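We use cookies to remember your settings. By carrying on you agree to this.

Two arms, one screwdriver and a very patient afternoon at Nandmont

Last updated: August, 4.15pm

I've spent a fair bit of this month hanging about the Nandmont workshop in Hemesden (they do decent biscuits), and I finally got to see what the Prustar project is up to. The idea is lovely and simple. Instead of writing out every move in code, a person steers the arms by remote control, and the computer keeps a record of the whole thing to learn from later.

They call each run a "go", and they've saved 416 of them so far. The target is 514 before the end of the summer, which sounds like a lot until you hear that each one takes 15 seconds or so once you've got the knack. I did not have the knack!

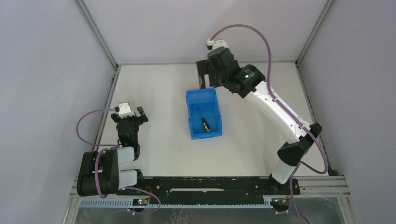
The Prustar bench, with a screwdriver in the blue bin between the two arms.

The job is one everybody has done without thinking: get hold of a screwdriver and lift it. Doing it through a set of controls is another matter. I kept coming in too low, or squeezing a bit early, and my hands wanted to go the wrong way whenever I got flustered. The team told me to slow down and watch the handle and forget about the metal part, and that helped no end.

They keep the clumsy goes too, by the way, but file them separately – 185 of them at the last tally, and I dare say I've bumped that up.

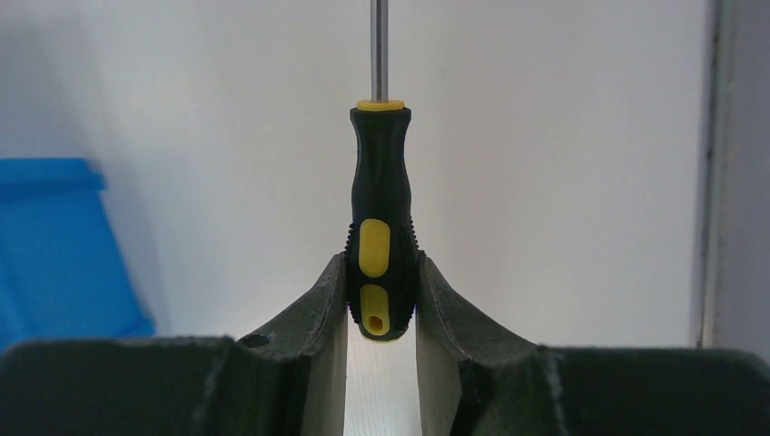 Gripper fingers on either side of the handle, shaft pointing up.

I asked why they'd picked a screwdriver and was told the handle gets thicker and thinner along its length, so where you grab it matters. Fair enough. Mishra, the tool hire firm up the road, is chipping in towards the cost and would like to see the arms sorting returned kit one day.

Next up is a session on passing a tool from one arm to the other. I've asked if I can have another try, and they said yes, after a small pause.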